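Posting tips for a small workshop page

Keep one login for the shop account and write the recovery code on paper. Answer comments at a set hour, before 9 a.m. if you can.

Cut captions to 200 characters. Put the price first.

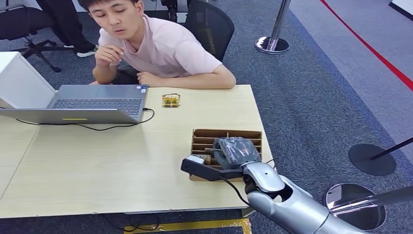
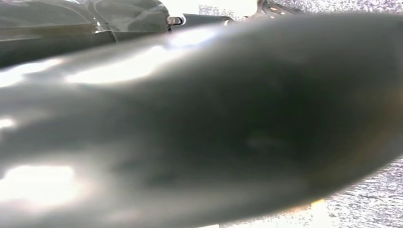
Replies and complaints

Answer a complaint once in public, then move to messages. Inès Gaillard at Clilletwood saves her stock replies in a text file and changes the first line each time. Clear out old drafts in October.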